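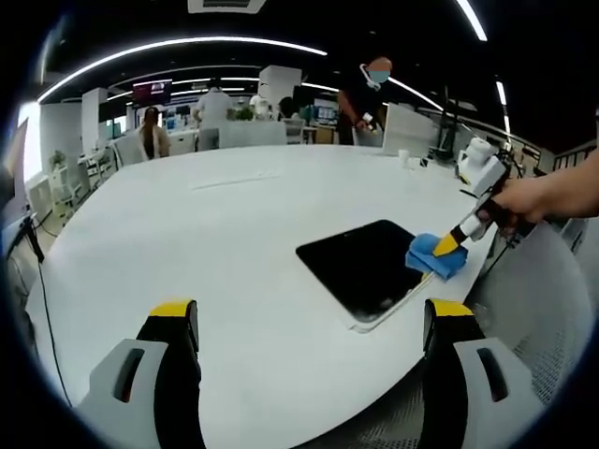
We wrote these answers for people who want to work or study at Skilgate and have not been here before. Members may also find something useful, as a few rules were changed in February. If your question is missing, please call extension 2225 in the morning or write to the front desk.

## Becoming a member

**Do I have to be a member to work at Skilgate?**

No. You can come for one day and pay at the front desk. For a day guest, the shared tables, the kitchen and the wireless network are included. Meeting rooms and lockers are for members only.

**Which kinds of membership do you have?**

There are two. The half membership lets you in from eight in the morning until one in the afternoon. The full membership lets you in until ten in the evening. We were asked many times for an afternoon membership, and we tried it for one season, but the shared tables became too full after lunch. We do not plan to try it again soon.

**How do I cancel?**

Write us an email 14 days before the end of the month. We confirm every cancellation by email, so if you did not get an answer from us, please ask again. Money that is already paid for the current month stays with us, and you can use the tables until the last day of it.

**Can I pause my membership when I travel?**

Yes, once a year, for one or two months. Your locker must be given back during the pause. Your key card stays with you, but it will not open the door.

## Booking a room

**How do I book a meeting room?**

We use the booking program Cimine. You receive your login on the first day, together with the key card. In Cimine you choose the room, then the time, and then you must press "Confirm" a second time on the next page. Many people miss the second step and later find their room taken — please check that you received the email.

**How long before can I book?**

Members can book 14 days ahead. For the large room you may ask us earlier, in writing, if you have guests who must travel.

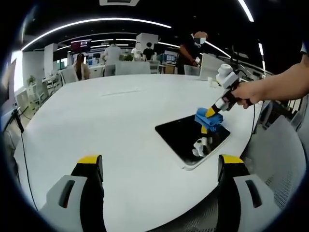 **What happens if I don't come?**

After 15 minutes the booking falls away and another member can take the room. If you know that you will be late, change the starting time in Cimine and the room waits for you. We do not charge anything for a missed booking. Whoever misses three in one month can only book by phone in the next month.

**May my guests stay without me?**

No. A guest must be together with a member the whole time. If you have to leave for a short phone call, it is of course no problem.

**Can I hold a language class or a course in a meeting room?**

Yes, if the group fits into the room and the door stays closed. Please do not collect money at the front desk for your course. For regular courses we make a separate agreement, and the price is lower than when you book each hour alone.

## Noise and phone calls

**Where can I make calls?**

In the two phone booths, in the stairway, or in any meeting room that you have booked. At the shared tables we ask you to keep calls under one minute. "I am in a meeting, I call you back" is fine. A long talk with your bank is not fine.

**Is there a silent area?**

Yes, the back room on the Dratotlow Street side. In this room there are no calls and no conversations, and keyboards with very loud keys should stay in your bag. Headphones are welcome, as long as the person beside you does not hear the music.

**May I listen to a recorded lecture without headphones?**

Please use headphones everywhere except in a booked room. If you forgot yours, the front desk can lend you a simple pair for the day.

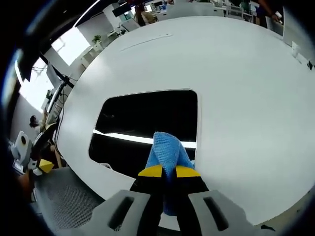

Ferdinand Egger wrote to us that the silent room is not silent between noon and one, when people walk through it to reach the kitchen, and he asked if the other door could be opened in this hour. We think he is right. The other door is now open from noon to two, and we ask everybody to go that way with their lunch.

## Kitchen and food

**Can I eat at my table?**

Small things, yes. Warm food should be eaten in the kitchen, where the window can be opened. We are not strict about a sandwich, but soup and fish smell for a long time.

**Is coffee included?**

Filter coffee and tea are included in every membership and also for day guests. The milk in the door of the refrigerator is for all. Everything with a name on it belongs to the person with that name.

**Is there somewhere to have lunch nearby?**

The bakery Petkov is two doors down the street. It has a warm dish until half past one, and members get the cheaper price when they show the key card. On the other side of the square you will find a vegetable stand with good salads, but it closes in the colder months.

**Who washes the dishes?**

You wash your own. The dishwasher is only for the evening round, and it is started by the last person at the front desk. Cups left in the sink stay in the sink, and we are always a little sad to see them.

## Printing and mail

**How many pages can I print?**

A full membership includes 700 black and white pages per year. Color pages are paid one by one. The printer does not know when you are finished with your yearly pages, so it will keep printing, and you will see the additional pages on your next bill.

**My document comes out in the wrong size. What can I do?**

Please look first at the paper size in your own program. Many laptops from abroad are set to A4, and our printer holds Letter paper. Choose Letter, or choose "fit to page," and try with one page only.

**Can I use your address for my mail?**

Full members can. Letters go into the wooden boxes behind the front desk, sorted by family name. We can sign for a package, but we cannot keep anything that is heavier than one person can carry, or anything that needs a refrigerator.

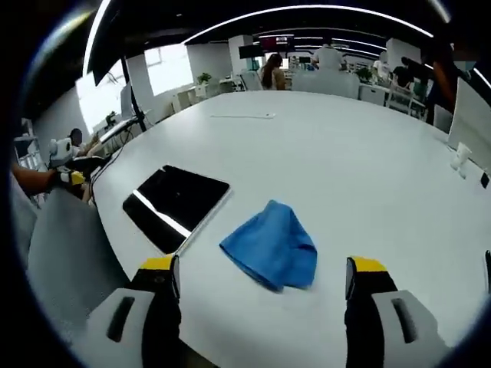 **Will you forward my mail during the summer?**

Yes, once a week, and you pay the postage. Give us the address in writing — we had a sad story with an apartment number told over the phone, and the letter traveled for two months.

## Arriving and leaving

**Where can I park?**

We have no parking lot of our own. On Dratotlow Street you can park for two hours in the daytime and without limit after six. Bicycles may stand in the courtyard, but not in the entrance, also when it rains.

**I am the last person in the evening. What must I do?**

Close the windows in the kitchen and in the back room, switch off the lights at the panel near the stairs, and pull the door until you hear the click. The alarm goes on by itself at half past ten.

**I lost my key card.**

Call extension 2225 as soon as you can and we will block it. The first new card is free. If you find the old one later, please bring it back, even when it is bent.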